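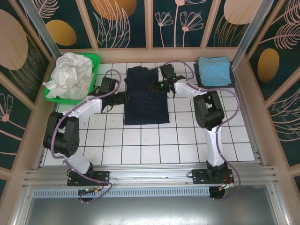

Folding and Storing Laundry: Notes on Shelf Space

Most linen closets run out of depth before they run out of height. Measure the shelf from front edge to back wall first, then fold everything to that measurement less 2 inches. Items folded to the full depth tend to creep forward and hang over the edge.

Sweatshirts and heavy knits

Lay the garment face down and smooth it from the collar to the hem. Bring each side in to the center line, sleeves flat along the back, then fold up from the hem in thirds. Thick fleece will not hold thirds. Fold it in half and accept a taller stack.

Do not hang heavy knits. The shoulders stretch and do not recover.

Towels

Fold lengthwise in thirds, then in half, then in half again. The folded edge faces out. A stack of 4 bath towels is the practical limit on a wire shelf; above that the bottom one picks up the pattern of the wires. A cut piece of shelf liner prevents this. The Erkton liner is stiff enough to span the gaps. The Jedura one is softer and sags by the end of summer.

Fabric softener leaves a film on cotton loops and lowers absorbency. Leave it out of towel loads.

Drying

Fold only when fully dry. Seams, waistbands and cuffs lag behind the rest of the fabric, so test those – a flat panel tells you nothing. Cotton that comes out of the dryer warm should lie open for a few minutes before it goes on a closed shelf.

Spin speed matters more than dryer setting. At 900 rpm a mixed cotton load still carries a good deal of water. If the washer offers a higher spin, use it for towels and sheets and keep the lower one for knits.

Whites

Sort whites before washing and keep them apart until they are put away. New dark cotton can shed dye onto pale fabric even when it is only slightly damp. Wash new navy and black items alone for the first two loads.

Closet odor

An open box of baking soda on the floor of the closet works for one season. Replace it in December and again in June. Cedar blocks (Visadier sells them loose) need a light sanding when the smell fades – 220 grit is fine.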